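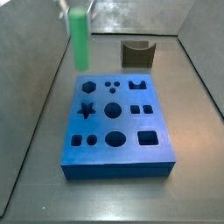 Shape Sorter FAQ – Futholm Toy Library

Last updated Wed 7 October by Glenys Tunstall, who would like fewer phone calls.

Which sorter is the blue one?
The big slab with the holes in the top. It has a star, a hexagon, a large circle and a trio of little circles, among others. People ask for "the shape one," which narrows it down to most of our shelves. Ask for the blue sorter and we'll know.

How long can I keep it?
Two weeks, plus one renewal if no one else is waiting. Over the December break we stretch that to 30 days, and we still get it back late.

What age is it for?
We lend it to families with children from 2 years up. The upper limit is your own business. Howard Whitlock borrowed it for a grandson and renewed it after the grandson had gone home to Kutdale.

My child says the green hexagon doesn't fit. Is it the wrong piece?
Probably not. A hexagon has to be turned until its flats line up with the flats of the hole, and a small child's first plan is usually to push harder. Stand it upright over the hole, keep it straight, and twist a little at a time. If it goes in crooked it can jam, and then you have a hexagon, a slab and a crying person.
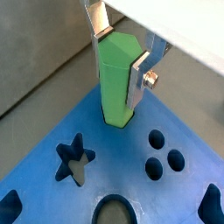
Should I show them how, or let them work it out?
A bit of both. Do one slowly, take it out again, and hand it over without a speech. Adults tend to say "turn it, turn it, the other way" until everyone in the room hates hexagons. If you must say something, name the shape and stop there.

Which shapes should we start with?
Circles. A round piece doesn't care which way you turn it. After that, try the hexagon, which forgives you six times per rotation. Save the star for a day when everybody has napped.

Why are there three small circles together?
We get this one a lot. The Ratska catalog we bought it from didn't say, and we've stopped asking.

Is a piece that goes in the wrong hole cheating?
At the Morrison Street playgroup, yes. At home we call it research.

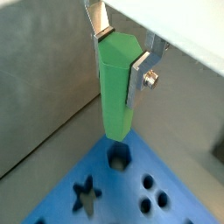
Tia Mapplebeck wrote in to disagree with the circles-first advice: "My daughter ignored every circle and went straight for the hexagon, for five days, with her tongue out. Start with whichever one they grab."

Fair enough. Start with whichever one they grab.

How do I clean it?
Warm water, a little dish soap and a cloth. Run a corner of the cloth around the inside of each hole, where the crumbs go. No dishwasher, please.

I've lost a piece. Now what?
Look under the couch, then in the car, then in the boots by the door. If it's really gone, tell Benedicta Ansah at the desk and we'll put a note on the card. There's no fine. There is a look.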